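Wardrobe and Laundry Assistant, part time
Oyelaran Garment Library, Prerby

Do you get a little thrill from a rail of clothes where everything hangs the right way? So do we! The Oyelaran Garment Library lends clothing to our members for interviews, concerts, weddings and school plays, and we'd love another pair of careful hands in the back room.

We have 433 pieces on the books right now, and each one comes home needing attention. You'll check returns for stains and missing buttons, get button-up shirts onto hangers with the collar sitting straight, and put everything back where the next person can find it. 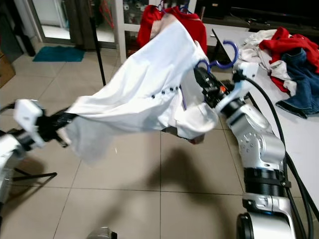
You'll also help members at the counter two afternoons a week, which is a lovely part of the job (people bring back great stories along with the clothes). We log loans in Clusari. It's easy to learn, and Meinir Eynon will sit with you through your first few shifts.

Small things go on the rail too, towels and cloths included, so please don't apply if folding over a hanger sounds dull! 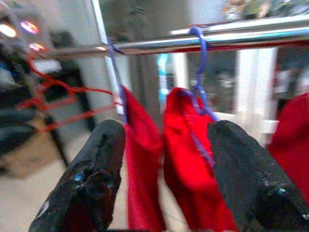 No experience is needed. Hand sewing is a plus, and so is a good eye for color. You should be fine standing for most of a shift and lifting a full laundry bag.

Shifts are four hours, and the position starts in January. Staff can borrow from the library free of charge.

To apply, send Adebayo Ibrahim a short note about yourself and your favorite thing in your closet by Oct 16, 2025. No résumé required.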